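So the refurb listings are back in my feed. "Fully serviced desktop tower, cleaned, tested, ready for work." I've been reading these for a while now and I have questions.

First one. What does "serviced" mean? I asked Trondlow by email. The answer was "our machines go through a full process." OK. What's in the process? "A full inspection." I asked what gets inspected. No reply since.

I'm not saying they don't open them. I'm saying I bought one in June and the dust on the heatsink had been there longer than some of my friendships.

Second thing, the "tool-free" business. Every seller loves this. Blue plastic means you can touch it, squeeze the carrier, slide the drive in, done in seconds. Great on paper. Have you ever tried to plug in the cables once the drive is seated?

The drive goes in fine. It's the last inch of cable that eats your evening. SATA cables are flat and stiff and they want to go straight, and every case maker since forever has decided they should go around a corner.

Then you bend it a bit, it pops off at the motherboard end, you don't notice, you close the case, no drive found. Ask me how many times. Don't.

Minttu Heiskanen replied to my last rant saying I should "route the cables before fitting the drive." Fair. Except now the cable is lying across the bay and the drive pushes it to the back. So you fish it out with two fingers and scrape your knuckles on the cage. I've tried both orders. Both are bad.

Third thing, and this is the one that bugs me. Listings that say "CPU upgraded" with no photo of the socket. You can bend a pin by breathing on it wrong. If the chip's out and the socket is open, put the plastic cover on. If you've lost the plastic cover, find another one. I don't care that it'll "only be open for a minute."

A man at Laaksonen once told me dust in a socket "burns off." I would love to see the paper on that.

Also the sticker thing. Burico puts a green "checked" sticker on the outside of the case. Outside! What does that tell me? That someone had a sticker. Put it on the power supply, where you have to take the panel off to reach it, and I'll believe you a little more.

Pultus at least sends a sheet with the order. Mine had 526 hours written in for the drive. I ran my own check when it arrived and it was a lot more than that. They said it was "a typing error." Maybe it was! They did refund me, so credit for that, but I'd still like to know what the real sheet said.

Ilari Ikonen asked what I'd want to see before buying. Side panel off, decent light, the whole inside in one shot. Then a close one of the cables by the board, the spot where everything crosses over everything else. If the seller won't send both, I assume the worst.

And before anyone says "it's a cheap office tower, what do you expect." I expect the drive to be plugged in. I expect a fan that spins. I don't think that's a luxury.

Some five people have now told me to just build my own. I have. The cables were worse.

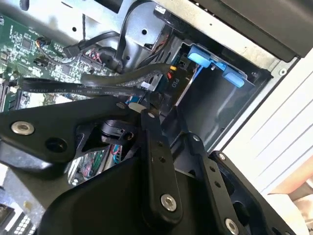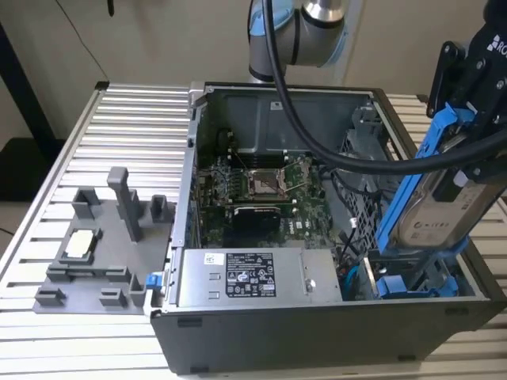 First one: the flat SATA cable and the thick sleeved one, both going over toward the drives. Second one: socket open, no chip, drive in its blue carrier held above the cage.

Pirjo Mäkelä wants to know if I'd buy it. Show me the drive hours first.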